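Saltside Refurbishing Workshop
Progress report to the Gelel Fund, second period
Prepared by Filipa Tavares, operations lead

This report covers the months up to the end of February. The grant pays for two robot arms on the desktop teardown line, the training that goes with them, and the hours staff spend away from their benches while the change is made.

Work completed

Both arms are installed and have passed the site safety check. The first was in daily use by the second week. The second was held up by a faulty power supply, which Hestunetti replaced under warranty. In this period the arms worked on 113 desktop computers. Of those, 50 were taken through the full sequence without a person stepping in. The rest needed help at one stage or another, most often with cables.

The target for this period was to have coin-cell removal and fan unplugging running on the first arm. Coin-cell removal is running. Fan unplugging is still being tested and we expect to carry it into the next period.
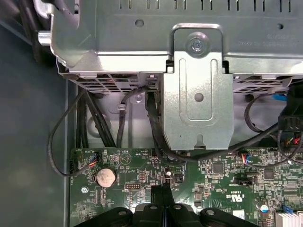
Cables remain the main cause of stoppages, and they are also where our technicians' knowledge counts most. The machines we receive come from offices and schools and no two batches are wired the same way. A typical older desktop has black cables running in a tangle from under the drive cage down to the motherboard, with a thin wire looping well out to the left before it comes back to its connector, and the gripper has to reach the board without catching any of it. Technicians now open each case and decide whether it goes to an arm or stays on a manual bench. This step was not in the original plan. It takes a few minutes per machine and has cut the number of stoppages.

Effect on staff

No jobs have been lost and none are planned to be. Five technicians have finished the operator training and now rotate between the arms and the manual benches. They report less hand and wrist strain on the days they are at the arms. Two of them also told us the work is duller when the arm is running well, and that they miss finishing a machine from start to end. We have shortened the turns at the arms to half a shift in response.

Pay was raised at a staff meeting. Operators are doing work that is not in their job descriptions, and the grades have not been reviewed. Barreto, our payroll and personnel provider, is drafting new descriptions - these should be ready before the next report.

Spending

Spending is within budget except for training, which ran over when we added the sorting step. We ask the Fund to approve moving the unspent installation money to cover it.

Next period

Finish testing on fan unplugging. Train the remaining bench staff who have asked for it. Agree the new job descriptions and send a copy to the Fund.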